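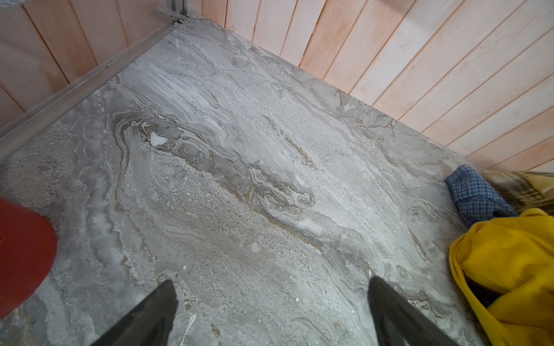
Start with the floor, before anyone asks about the boards. Most of the questions I get after this talk are about wall color, and most of the trouble I get called out for is at floor level. Where two plank walls come down to a gray marble-patterned floor, as they do in the corner on the screen, the eye goes to the join first. A metal trim strip runs along the foot of the left wall there, and it gives the bottoms of the boards a straight line to end on. Leave this slide up while people sit down. Don't talk over the door.

Say who the talk is for: people finishing one room themselves, on a small budget, with boards on the walls and a hard floor. If the Sarkville group is in, mention that the handout is the same one they had in February.

Pattern direction. Ask the room which way they would run a veined floor. Wait for hands. My answer is that I look from the doorway first and decide after that. Lay the pieces out dry, walk back to the door, look, then turn any that bother you. The Hellow job took 31 pieces and I turned 5 of them before I was happy. That was one afternoon and no money.

White patches. A busy stone pattern usually has one spot that shouts. People either want it in the middle of the room or want it gone. Put it where furniture will stand, or leave it in a corner and forget it. Don't cut it out. You lose the run of the veins on both sides and the patch you put in will be more obvious than what you took away.

(Drink of water. Next slide.)

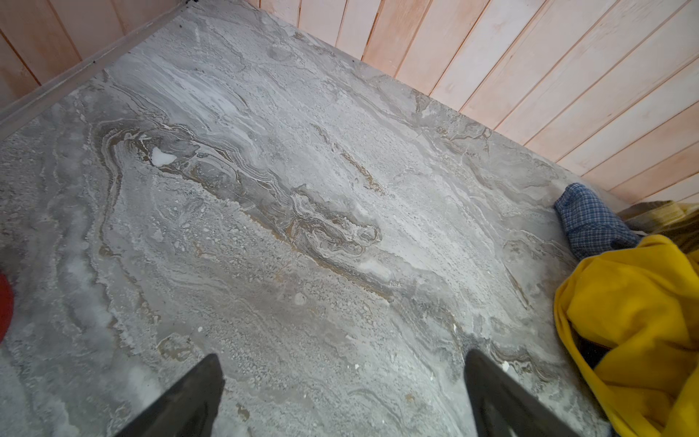
Boards now. A thin pink or white wash lets the grain come through, and it will not come out the same on every board. Some take it pale and some stay warm. Mix them before you fix them. Stack the lot against a wall in the order they'll go up, stand back, and break up any run of three that match.

Vertical boards show a crooked wall more than people expect. Check the corner with a long level before the first board goes on. If the wall is out, split the error over several boards and leave the last one for scribing.

Gap at the bottom: keep the boards off the floor. The trim covers it. At Skirneck the boards had been set tight to the floor and every one had to come off again. Tell that story short, it ran long last time.

Cost. The Yoshida room came to $324 for trim, corner pieces and wash. Boards and floor are not in that figure. Say so twice.

Cleaning. Grooves hold dust and so does the top edge of the trim. Soft brush first, then a damp cloth. Patterned floors hide crumbs and specks very well, so sweep the corners on a schedule and don't wait until they look dirty.

Questions, ten minutes. If there are none, go back to the level and show how to read it in a corner. The whole thing should run 35 minutes with the water break. Collect the sample boards before people leave.

Last updated September 27, 2026

5 comments
31 shares

Related
Choosing trim for a hard floor
Washes and stains on softwood boards
Handout: measuring a room that isn't square
Notes from the Sarkville evening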